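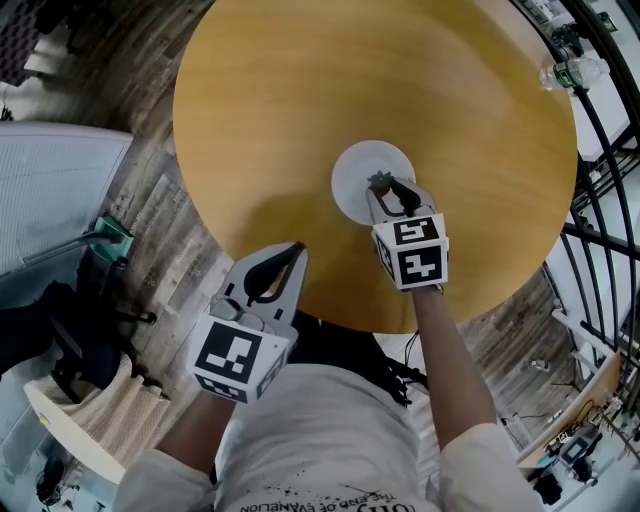 Mesa redonda, plato blanco pequeño y objeto verde oscuro en la pinza derecha.

Cuaderno de laboratorio, sección de manchas y fluidos, Graltdale
18 de noviembre de 2024

Serie de diluciones con luminol sobre textil, segunda tanda. Continúa la entrada anterior (baldosa cerámica), que queda cerrada salvo la tabla de intensidades, pendiente de pasar a limpio.

Objetivo: fijar el límite de detección visual y fotográfico en algodón sin teñir y en mezcla de poliéster oscura, con el lote nuevo de reactivo de Gostby. El lote anterior se agotó en la validación de verano y no hay solapamiento entre ambos, de modo que los resultados no se comparan directamente.

Material: sangre equina desfibrinada, conservada en nevera. Retales de tela lavados sin detergente y secados al aire. Agua destilada. Pulverizador de niebla fina, boquilla limpia. Cámara oscura Borano, trípode fijo.

Diluciones: 1:100, 1:300 y 1:1000. Seis retales por dilución y tejido, más los blancos de cada tejido con agua sola. Control positivo sin diluir en retal aparte, al fondo de la cámara para que no contamine la lectura. Secado completo hasta el día siguiente antes de pulverizar.

Reactivo preparado justo antes de usar. En la tanda de baldosa se dejó reposar durante la pausa y la emisión de los últimos puntos salió más débil. Anotado como posible causa, sin comprobar.

Lecturas, algodón:
1:100, positivo en los seis, emisión inmediata, borde nítido.
1:300, positivo en los seis. El borde se pierde un poco en dos de ellos, los de trama más abierta.
1:1000, positivo en cuatro a simple vista. Los otros dos solo aparecen en fotografía.
Blancos negativos.

Lecturas, poliéster oscuro:
1:100, positivo en los seis.
1:300, positivo en cinco. El restante es dudoso y se anota como no concluyente, no como negativo.
1:1000, ninguno a simple vista. En fotografía, tres con señal difusa que no permite delimitar la mancha.
Blancos: uno con luminiscencia puntual junto a la costura. Repetido con otro retal de la misma pieza y no se reproduce. Sospecho de la tijera, que se usó antes para abrir el precinto de la bolsa metálica. Limpiar con etanol y repetir los blancos completos.

Fotografía: exposición larga, sin cambios respecto al protocolo Vieira. La escala luminiscente satura en las tomas de 1:100 y tapa la esquina del retal. En la próxima tanda, moverla al margen inferior.

Exceso de pulverizado en los retales tercero y cuarto de algodón a 1:300. Se corrió la mancha y la geometría ya no es válida. Sirven para presencia/ausencia, no para medir contorno. Marcados con P en la hoja.

Recordatorio para quien redacte el procedimiento: esto es prueba orientativa. En el borrador actual pone «detección de sangre» en el título del apartado y hay que cambiarlo por «detección presuntiva». Lejía, óxido y algunos vegetales también dan señal. La serie de interferentes está prevista para diciembre y hasta entonces no se cita ningún límite en informes.

Pendiente:
Repetir blancos de poliéster con tijera limpia.
Repetir 1:1000 en poliéster con doble aplicación, dejando secar entre una y otra.
Pedir a Gostby el certificado del lote, el que venía en la caja corresponde a otro producto.
Pasar las fotos a la carpeta de la validación y sumar los hash al registro.
Retales guardados en sobre de papel, estante inferior del armario de secado. No meter en plástico.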